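Trutska gripper kit, worth the $474?
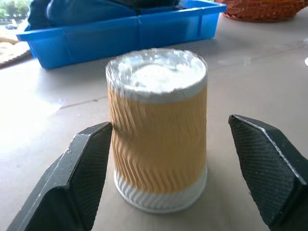

1 min read · 5 replies

fernmont_dad
Had the Trutska two-finger kit since July and I love it! Cups with the ridged sleeves are my main job, and the crosshatched pads are the best part.

kchu
Kwan-ho Chu here. Pads are great, sure, but $474? The Bastos set is $200 less.

fernmont_dad
Bastos slipped on me twice (smooth pads, ugh).

paltomitz_fan
Mine never slipped. Did you lower the force?

fernmont_dad
Nope, left it at default.

kchu
Well, try that first! Default crushes paper cups anyway.

fernmont_dad
OK, I'll dig the Bastos out tonight.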